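Wasserkocher, Kaffeemaschine, Duschkopf: Kalk entfernen ohne viel Chemie

In unserer Gegend ist das Wasser sehr hart. Als ich vor Jahren hierher gezogen bin, kannte ich das Problem nicht, denn in meiner Heimat kommt weiches Wasser aus der Leitung. Nach einem Monat hatte mein Wasserkocher innen schon eine weiße Kruste. Seitdem habe ich viel ausprobiert und schreibe hier auf, was sich bei mir bewährt hat.

Wasserkocher

Ich fülle ihn bis zur Hälfte mit kaltem Wasser und gebe zwei Esslöffel Zitronensäure dazu. Wichtig: nicht kochen! Zitronensäure bildet mit Kalk bei großer Hitze einen anderen Belag, der noch schwerer weggeht als der erste. Also kalt einwirken lassen, eine halbe Stunde genügt meistens. Danach zweimal gut ausspülen, einmal Wasser aufkochen und wegschütten.

Mein Modell ist von Silden und hat ein kleines Sieb am Ausguss. Dieses Sieb nehme ich heraus und lege es in eine Tasse mit der gleichen Lösung. Mit einer alten Zahnbürste gehen die Reste leicht ab.

Kaffeemaschine

Bei der Filtermaschine lasse ich die Lösung nicht durchlaufen, aus demselben Grund wie oben. Für die Maschine kaufe ich einen flüssigen Entkalker auf Basis von Milchsäure, der auch warm funktioniert. Ich benutze den von Wudier, es gibt sicher andere, die genauso gut sind. Zuerst die halbe Menge durchlaufen lassen, ausschalten, fünfzehn Minuten warten, dann den Rest. Zum Schluss zwei volle Kannen klares Wasser.

Vollautomaten haben ein eigenes Programm. Dort bitte die Anleitung lesen und keinen Essig nehmen, er kann die Dichtungen angreifen.

Duschkopf und Perlator

Den Duschkopf schraube ich ab und lege ihn über Nacht in einen Eimer mit verdünntem Essig. Wenn er sich nicht abschrauben lässt, hilft ein Gefrierbeutel: Essigwasser einfüllen, über den Duschkopf ziehen und mit einem Gummiband befestigen. Bei verchromten Teilen lasse ich die Säure höchstens eine Stunde wirken. Düsen aus Silikon kann man einfach mit dem Daumen reiben. 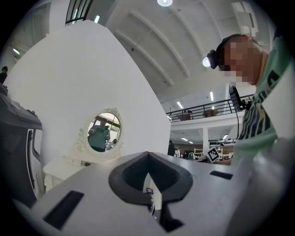

Den Perlator am Wasserhahn vergessen viele. Wenn der Strahl schief kommt oder spritzt, ist er meistens verkalkt. Mit einem Tuch und der Zange lösen, damit keine Kratzer entstehen, und dann in die Lösung legen. Beim Einbau auf den Dichtungsring achten, er fällt gern in den Abfluss.

Was man lassen soll

Säure gehört nicht auf Marmor oder Kalkstein, auch nicht ein paar Tropfen. Essig und Zitronensäure niemals mit einem Reiniger mischen, der Chlor enthält, es entsteht ein giftiges Gas. Und Zitronensäure als Pulver bitte trocken lagern, in einem Glas mit Deckel und mit Beschriftung, damit niemand sie für Zucker hält.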